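Progress report to the Stadavon fund, May

The Brancombe savings pool now has 200 members, up 8 since the last report. Kelmendi moved the cash portion into a short-term bond fund as agreed, and fees came in a little under budget.

The stock portion was flat - gains in the large index fund were offset by the small-company one. We rebalanced once, at a cost of about $500.

Still open: the Drovirari account transfer. Their office wants a second signed form, and we expect to send it before the next report. No change to the payout schedule.

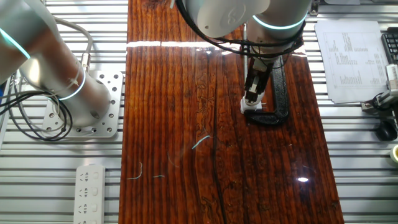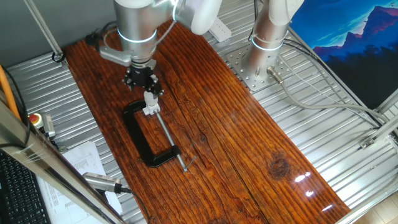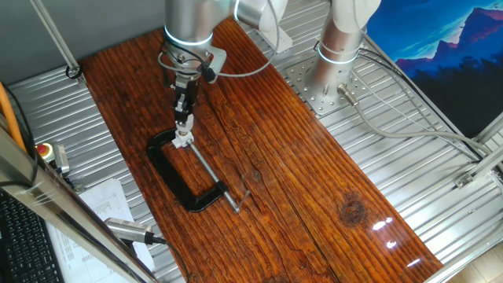
Glossy reddish-brown board, all three views. C-clamp in the last.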